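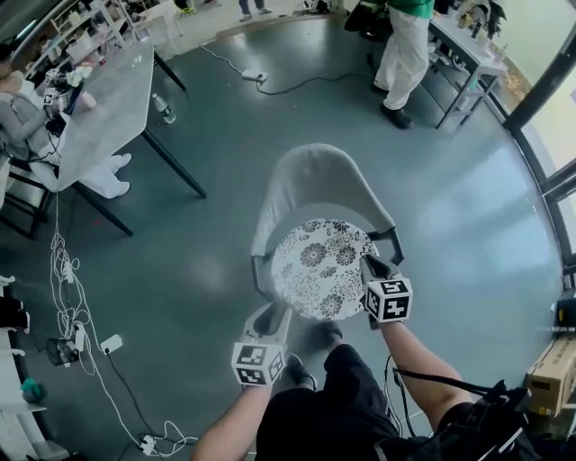 Two grippers, one plate, one chair. Catik collection, the big room at Prurcombe.

---

New results from the Catik project, in thread form, as the paper is currently with Jean Chisholm and will come back with more red than black.

Short version: we spent most of a year improving how we track hands, and the thing that moved the numbers was telling people to put the plate down more slowly.

---

Setup for those who haven't been trapped next to me at a workshop. A person does a household job holding two grippers. Each gripper carries a cube covered in square markers, so we can recover where it is and which way it's pointing. A robot learns from the recordings. The person learns that their wrists are not what they were.

---

Why hand-held and not teleop? Speed, mostly. Ross Matheson can drive our two-arm rig through a plate pickup in the time it takes me to eat a sandwich. With hand-helds he does it in the time it takes me to open the sandwich.

He'd like it noted that the arms were having a bad day. The arms have had a bad October.

---

The task in this thread is "plate transfer." Pick up a plate with both grippers, carry it, set it on a named surface. Surfaces include table, shelf, cart and chair.

Reviewers always ask about the chair. People put plates on chairs. I have been to your homes.

---

OK, the method. Old protocol: do the task naturally. We took "naturally" very seriously and had a whole paragraph defending it.

New protocol: do the task naturally until the plate is over the target, hold still for one breath, then lower. That's the entire intervention. Carter McKinnon wrote it on a sticky note and it's now Section 3.

---

We call it the hover. Jean wants "pre-placement stabilization phase." We're in talks.

---

What we trained: same network, same plates, same rooms. 50 demos per surface with the hover, 50 per surface without. Nothing else changed, apart from Carter's haircut, which we couldn't control for.

---

Test: 21 trials per surface on the real arms, target surface moved between trials, a person outside the project calling success or failure. Success means the plate is resting flat and both grippers have let go.

You'd be amazed how much of my career has gone into the words "both" and "let go."

---

Chair, no hover: 6 out of 21.
Chair, hover: 12 out of 21.

Double! Also still a coin flip with your crockery. Please hold both thoughts.

---

Table and shelf hardly budged. They were already decent, since a flat hard surface forgives nearly everything. The cart was a mess under both protocols and has its own paragraph, titled "Cart."

---

Why would a pause help? Our best guess is from looking at where the failures happen. Without the hover, people start lowering while they're still carrying, and they let go with one hand a hair before the other. Every demonstrator blends these differently. The network averages them and produces a confident sort of frisbee.

---

With the hover there's a clean stretch where the plate is above the target and nothing much is going on. The policy seems to use it as a checkpoint. When it's off target you can watch it sit there and shuffle sideways before going down.

None of the demos were meant to teach shuffling. We think it picked it up from people making tiny corrections during the pause. I don't have proof of this and Ross has asked me to say so twice.

I don't have proof of this.

---

Things we tried before the sticky note, in order of expense:

- a finer marker calibration
- a second calibration to check the first calibration
- smoothing the tracks
- un-smoothing the tracks
- a bigger network
- asking MacLeish to rebuild the gripper fingers

The fingers are very nice now. Success rate didn't notice.

---

Somebody is going to ask about plates with busy patterns, given that the cubes are black and white and so is the flowery plate up top. Fair. I worried about it too, and I lost an afternoon to it.

The detector checks the code inside each square before it believes anything, and big loopy blossoms don't look much like a code. We went through the floral-plate tracks by hand and found no phantom cubes. I was a bit let down. It would've been a great figure.

---

What does hurt tracking is the plate itself getting in the way. A big disc held between two grippers is a very good shield for whatever's behind it. Tilt it toward your face and you can lose sight of a good chunk of the far side.

We drop a demo if either cube goes missing for too long. Most of the drops come from people admiring the plate.

---

Clutter: we leave it. The room has people at tables, shelves full of boxes, cables on the floor. Early on we collected in a cleared corner with a gray curtain, and the policy was excellent at working in a cleared corner with a gray curtain.

Achilleas Gkikas still has the curtain. He says it's sentimental.

---

Limitations, before you get there:

One building. One family of arms. Plates only, so no bowls, and certainly nothing with soup in it. The demonstrators knew about the hover and may simply have been more careful overall. We have a plan for separating "paused" from "paid attention" and it involves a metronome and a lot of goodwill.

---

Also, the hover costs time. Each demo runs longer, and people get bored and start to skip it near the end of a session. Trulham is running a version where the gripper buzzes when you've held still long enough. First feedback from their demonstrators is that it feels like being told off by a stapler.

---

If you collect data this way and want to try it: don't give a number of seconds. We did, and people counted out loud, rushed the last count, and dropped their elbows. "One breath" works better. It's less repeatable on paper and more repeatable in the recordings, and I've stopped trying to explain that to Jean.

---

Questions I've already had by message:

Did you try a pause before the grasp too? Yes. No difference we could measure.

Can you just insert the pause in software? Tried it. Freezing the track gives you a pause with no corrections in it, and the chair result slid most of the way back. That's the best hint we have for the shuffling idea.

Is the plate okay? The plate is okay. Its predecessors are in a box.

---

Data and the labeling script go up once Carter finishes renaming the folders, several of which are currently called "final."

Next up is two people handing a plate to each other, four grippers in total. Ross has started stretching.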